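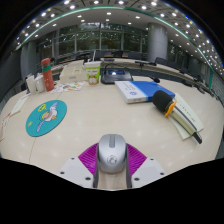

News from the Serside teaching group

It has been a busy spring for the hand-held grippers, and I wanted to say a proper thank-you to everyone who has picked one up since April. We now have 400 recorded examples on the shelf, 160 of them from the meeting rooms alone, and Sharon Kaijage tells me she would dearly love to reach 1,000 before the Tundby people come back to see how the learning is getting on. (No pressure, but do come along!)

The meeting room recordings have turned out to be my favourites. A big conference table gathers such a lovely jumble over a working day – paper cups, booklets, a drinks bottle, a microphone resting where someone put it down – and that is just the sort of muddle we want the system to learn from, so please don't tidy up before you start.

Two small requests from Sharon, who does the checking. Go slowly as you close the fingers, more slowly than feels natural, and give each example one job only: pick up the cup, set it down, finish. She has had to put aside a few where we got carried away and cleared half the table in one go, and I own up to 2 of those.

New helpers are always welcome, and you don't need to know a thing about computers. Leave your name with Sharon and she'll find you a slot.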